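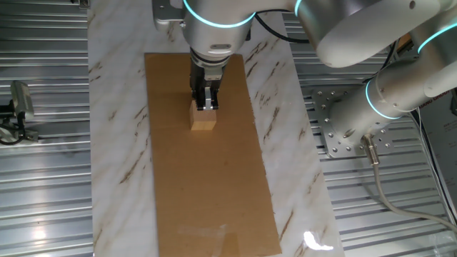
Last changed: April 23, 2018

6.4 Block slips or drops during the lift

Read this section before you touch the grip force setting. Most people who reach it have already raised the force, and most of them have made the fault harder to find.

The fault looks like this. The gripper closes on the block, the controller reports "part held", the arm starts up, and the block stays on the cardboard or falls from the fingers partway. The light rings on the arm joints stay cyan the whole time. Do not read anything into that. On this cell cyan means the joints are powered and following the program. It says nothing about what is between the fingers.

"Part held" is not much better. The Faler controller sets it when the fingers stop moving before they reach the fully closed position. A block will do that. So will a sliver of wood, a curled piece of tape, or a finger that binds on its slide.

CAUTION: Press the stop button and wait for the arm to come to rest before reaching onto the tabletop. A paused program can resume. Pause is not a stop.

Checking the grip

1. Stop the arm with the gripper still closed, if you can. Note the program line and the finger position from the screen. Write them down. The event log keeps only the last 40 entries and a restart will use up a good part of them.

2. Look at the fingers from the side. The flat tips should meet the sides of the block squarely. If one tip touches first, the block will turn as it lifts.

3. Support the block by hand, open the gripper from the pendant, and take the block away. Keep your fingers below the tips.

4. Wipe both tips with a dry cloth. Do not use oil or spray cleaner, whatever the label on the can promises.

5. Check that the cardboard lies flat and that its tape still holds. Press down on the sheet near the pick point. If it springs back, the pick height is wrong, however carefully somebody taught it.

6. Put the block back at the pick point and run the pick at 30 percent speed. Repeat it 10 times. One good lift proves very little.

NOTE: Earlier copies of this guide, including the one Wenholm sent out in October, said to raise the force until the slipping stops. Ignore that. Higher force marks soft wood, and a marked block slips more easily the next time – so you raise it again.

If the block still slips

7. Compare the finger position you wrote down with the value for a good block. If they match and the block still drops, suspect the tips. If they differ, suspect the pick position.

8. Reteach the pick position with the block in place. Do not type in a correction by guesswork.

9. If the arm halts with code 185, the wrist has met more load than it expected. Do not clear it and carry on. Check under the gripper first, then check that the wrist cable is free to move.

CAUTION: Do not turn off the grip check to get through a shift. The program will run faster and will report every pick as good, including the empty ones.

Report repeated drops to Joelle Masri, extension 554, with the program line, both finger positions and the speed you used. "It dropped again" will be sent back to you.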